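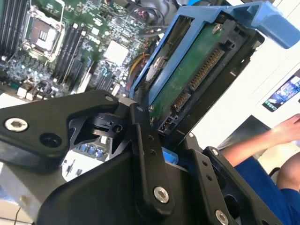 Checked by: Tharun Devadiga

Desktop teardown check, Nirbridge bench, Thursday

1. Drive caddy
Blue handle whole, connector pins straight. Lovely clean board on this one!

2. Open case
Power cord off the wall. Socket empty – keep fingers and sleeves well away from the pins. 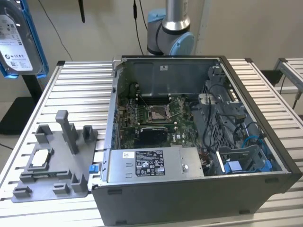

Olga Iturra asks that we look for loose cables near the drive cage too, and I'm all for it. Added.

3. Blue latches and tabs
Press each by hand, no tools. Look for cracks.

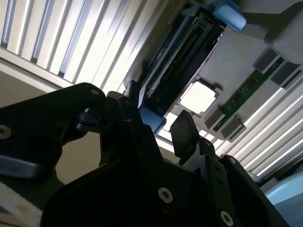 4. Parts tray
CPU in its pocket, metal side up. Drive upright in its slot, label readable – such a good habit!
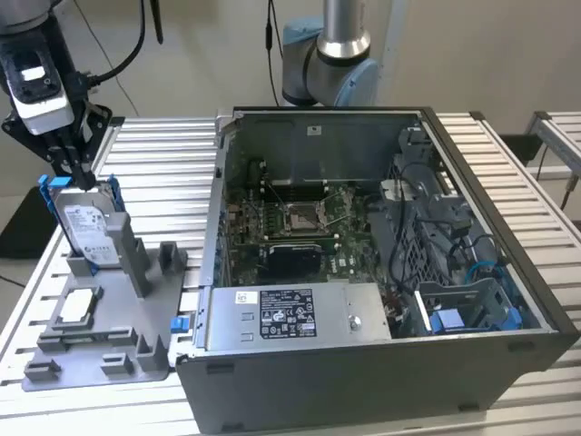 5. Before closing up
Count screws: 7 out, 7 back in.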